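## 5. Cleaning the lint filter and condenser

Carry out this procedure after every 200 operating hours, or sooner if drying times lengthen. The hour counter is shown in the Omon service menu.

**Caution:** Disconnect the supply before removing any cover. Allow the drum to cool for at least 30 minutes.

1. Run the current programme to its end and remove the load.
2. Switch off at the wall isolator. Do not rely on the front panel switch.
3. Pull the lint filter straight out of its slot. Do not twist it.
4. Open the filter and clear both faces with a soft brush. If a film remains – usually from fabric softener – wash in warm water and leave to dry fully.
5. Release the two condenser catches and slide the unit out level.
6. Rinse the condenser from front to back until the water runs clear. Do not use a wire brush or a pressure hose.
7. Wipe the condenser seal and its seat with a damp cloth. 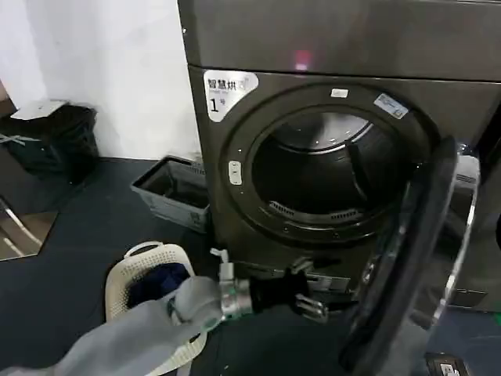
8. Refit the condenser and close both catches. A catch left open will raise fault 243.
9. Refit the filter, close the door and restore the supply.
10. Run the empty test programme for 5 minutes.

**Note:** If fault 243 returns, check the seal for splits before ordering parts. The replacement seal is part no. 1324, held at the Baltholm depot.

Enter the work in the site log with your initials. Send queries on this section to Raluca Ciobanu, technical documentation.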